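Plukden Compares Two Grippers in Simulated Kitchen

The Plukden laboratory has begun comparing two gripper controllers on a simulated two-armed robot. Each will complete 40 runs at a panel handle. 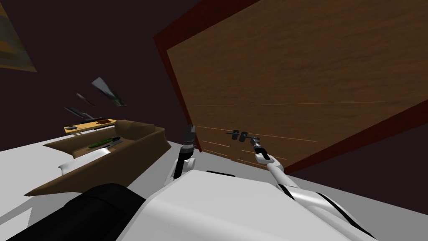

Next Steps

Wrist views are stored with every run.

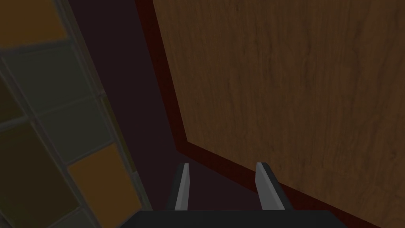
Adi Osman will lead the scoring. Reviewers will check the angle of approach and finger spacing, with the red border of the panel as a reference line. Results are due in February.
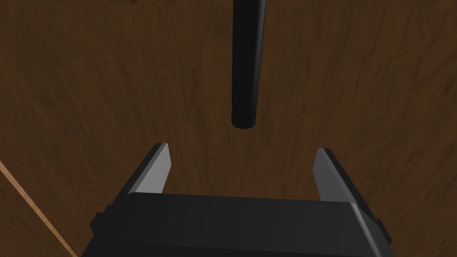
According to Dewanti Saragih, 25 runs would have been enough to separate the controllers.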